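Haltix Touchline 380 Portable Team Shelter

Product code: HX-380
Category: Pitchside equipment / Shelters and dugouts
Availability: made to order, delivery to mainland addresses

The Touchline 380 is a portable shelter for substitutes and coaching staff at football grounds without fixed dugouts. The number refers to the overall length in centimetres. It is supplied as a single unit and is sold singly or as a matched pair for home and away benches. 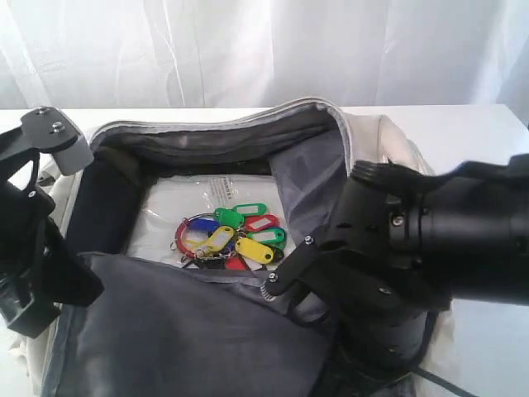

Words: Haltix product desk
Page last revised: January

Frame

The frame is welded aluminium tube with a polyester powder coating. White is standard. Other colours can be quoted for, but club colours are matched to the nearest stock shade and small differences between batches should be expected. All fixings are stainless steel. Joints between the rear uprights and the roof rails are bolted so that a damaged section can be replaced without cutting.

Glazing

Rear, side and roof panels are clear polycarbonate, held in rubber channel. Polycarbonate scratches if it is wiped dry. Wash it with lukewarm water and mild soap, and keep solvents and line-marking paint away from it. Replacement panels are stocked individually — quote the panel letter moulded into the channel when ordering.

Seating

The standard bench is a slatted plastic seat on steel brackets, fixed to the rear uprights. Individual bucket seats are available as an option and use the same bracket holes, so a bench can be changed later. There is clear floor space under both types for kit bags and water carriers. A shelf is not included.
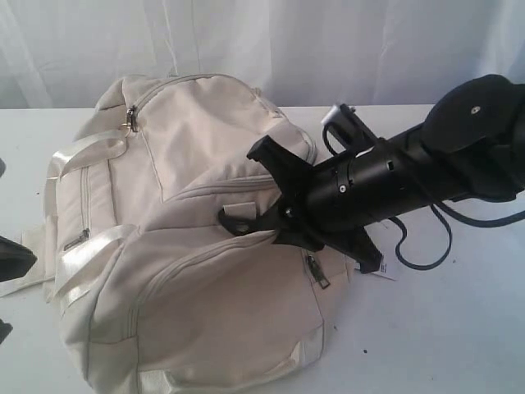
Moving the shelter also depends on the surface. The two rear wheels are pneumatic and suit natural grass in reasonable condition. For artificial surfaces, order the Nimri wheel set, which has a wider, non-marking tyre and spreads the load over a larger area. Wheels lift clear of the ground when the shelter is in its match position. Four people are needed to move the unit and it should not be towed.

Anchoring

An unanchored shelter can be overturned by wind and must never be left standing on its wheels. Two methods are approved:

Ground anchors, for grass. Screw-in type, supplied as standard with a locking bar.
Brena ballast trays, for artificial turf and hard standing. Trays fit over the base rail at the rear and are filled with sand or concrete blocks. Sold separately.

Water-filled ballast is not approved for this model. Check the anchors before every match and again at half-time in strong wind. The shelter should be taken off the touchline and secured in a sheltered position when severe weather is forecast.

Positioning

Leave enough room in front of the base rail for the technical area to be marked to your competition's requirements. League rules differ on the number of covered seats and on the distance from the touchline, and clubs seeking promotion should check the grading document for the level above before choosing a length.

Options

Kumwood floor panel, ribbed, slip-resistant, in two halves
Bucket seats in place of bench
Nimri wheel set
Brena ballast trays
Printed vinyl for rear panels, artwork supplied by the club

Warranty

Frame: 12 months against faulty welds and coating failure. Glazing and seats are covered for manufacturing faults only. Damage from wind, ball impact or incorrect anchoring is excluded.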